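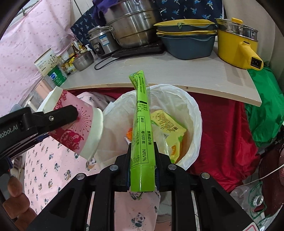
Le tube vert, le gobelet rose, et derrière, la poubelle avec son sac blanc.

18 janvier 2024

Vite fait ce soir parce que j'ai promis à Liesbeth Aerts de raconter le grand tri de la cuisine, et que si je ne l'écris pas maintenant je ne l'écrirai jamais.

Donc. Les emballages. Tout ce qui traîne sur le plan de travail et par terre depuis les fêtes. Gobelets en carton, assiettes en carton, sachets de trucs à grignoter, tubes. Le soir on se dit « demain ». Et demain il y a la vaisselle. Bref.

Méthode : un seul sac, grand, ouvert, posé là où on cuisine. Pas dans l'entrée, pas sur le balcon. J'avais essayé le système Roltolau avec les trois bacs empilés, très joli dans le magasin, chez moi ça a tenu 6 jours. On ouvrait celui du haut, les autres servaient de rangement à pommes de terre. Terminé. Un sac blanc tout bête, le bord bien replié sur la poubelle sinon il glisse au fond dès qu'on y jette quelque chose d'un peu lourd.

Ordre de passage, pour ce que ça vaut :
- d'abord les petits papiers, emballages de biscuits, bouts de film
- ensuite les gobelets (emboîtés, ça prend moitié moins de place)
- les assiettes en pile, d'un coup
- les tubes et les briques à la fin, quand on a vérifié qu'ils sont vides

Le dernier point, j'insiste. J'ai déjà jeté une moutarde entamée, j'en ai entendu parler pendant tout un week-end. Pareil pour le wasabi, 青芥辣 en gros sur l'emballage, impossible de le rater et pourtant.

Kanokwan Nilsuwan, qui m'a appris à peu près tout ce que je sais faire avec une vapeur, range ses sauces par hauteur. Les grandes bouteilles au fond, les pots devant. J'ai copié. Ça marche tant que personne ne remet la sauce brune à la place du pot à couvercle jaune, ce qui arrive environ tout le temps. Elle m'a aussi refilé sa pâte de curry Phetsri, il faut que je lui demande où elle la trouve, plus rien dans le quartier.
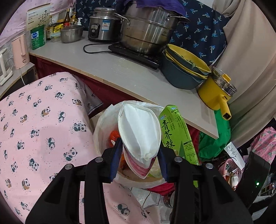

Les tissus, c'est l'autre chantier. Le rose à pandas, je sais, je sais. Liesbeth le trouve affreux. Moi je l'aime bien, et une housse c'est quand même plus facile à laver qu'un meuble. Le rideau bordeaux sous le plan de travail pareil, on tire et on ne voit plus rien de ce qu'il y a dessous (sacs, sacs, encore des sacs). Et un linge violet sur la grande marmite, habitude de famille, je ne discute pas.

La plaque à induction reste sortie. J'avais voulu la ranger à chaque fois, 2000 watts et un fil qui se met toujours en travers, mais la sortir, la rebrancher, reposer la marmite dessus... non. Le fil par contre il faudrait l'attacher. J'ai commandé des petits clips Grarau, pas arrivés. Livraison prévu en février, pour des clips !!

Le cuiseur à riz juste à côté, il ne bouge pas non plus. C'est lui le chef.

Ce qui reste à faire : le coin tout à gauche avec la boîte verte et le carton. Les dates des sauces. Le dessous du rideau, 40 minutes au moins, avec de la musique. Et puis trouver un endroit pour les sacs plastique propres parce qu'en boule sous le comptoir c'est pas une solution, même si c'est la mienne depuis toujours.

Ah et pour celles et ceux qui demandaient la recette des petits pains vapeur, je l'ai pas oubliée, elle est à moitié tapée. Il me manque les quantités de levure, j'ai noté 7 sur un papier mais 7 quoi, mystère. Grammes j'espère. Je refais un essai et je la met en ligne.

Je file, le sac est à descendre.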